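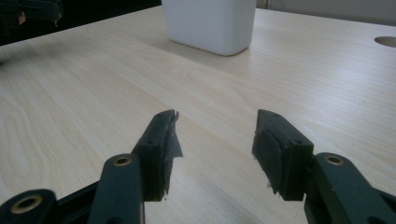 A toothbrush should stand up in an open cup, and the cup should be plain. I have held this view for years without thinking it needed defending, and then last December I went to buy a replacement for a cracked one and found that the plain cup has nearly gone from the shelves.

What the store had was systems. Vuvdale makes a holder with a lid, a drip tray and a slot for each brush. Cemier sells a wall unit that sticks on with pads and closes over the bristles with a little door. The Dervishi one has 13 separate parts, and I know that because they are listed on the back of the box along with the order for putting them together. It cost 20 dollars. The cup I ended up with came from the kitchen aisle and was meant for something else.

My objection to the lids is simple. A brush that has just been used is wet, and a wet thing dries faster in open air. Put it in a closed case and the bristles are still damp at bedtime. A travel cap is fine for a suitcase. At home I want the head up and nothing over it.

The slots are worse. Every slotted holder I have owned was made for a thin, straight handle, and handles have been getting fatter for as long as I have been buying them. Two of my last four brushes would not go through the hole at all. One went in and had to be pulled out with both hands. An open cup takes a child's brush, a fat-handled brush, the toothpaste and a comb if it has to.

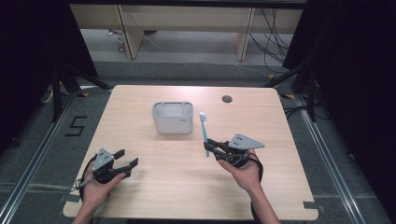
Shape matters too, though less. I prefer a rectangular cup to a round one. In a round cup the brushes slide along the wall until their heads touch, which I don't like when they belong to different people. Corners give each handle a place to rest. The corners should be rounded on the inside so a cloth can get into them, and the cup should be light enough to pick up and rinse with one hand. White is best – it shows the dirt, and the dirt at the bottom of a toothbrush cup is something you want to be shown.

People will say that an open cup collects water, and it does. I empty mine in the morning and wash it once a week with the dishes. This takes less time than cleaning a Vuvdale tray, which has ridges. My sister-in-law runs hers through the dishwasher and it has come out fine for 16 months.

There is also the matter of where it goes. I keep mine on a small table beside the sink, away from the faucet, with clear space on every side. Protonier's catalog shows a shelf organizer with up to 19 compartments for the same spot. I counted what I use at that sink each day and got to five things, two of them toothbrushes.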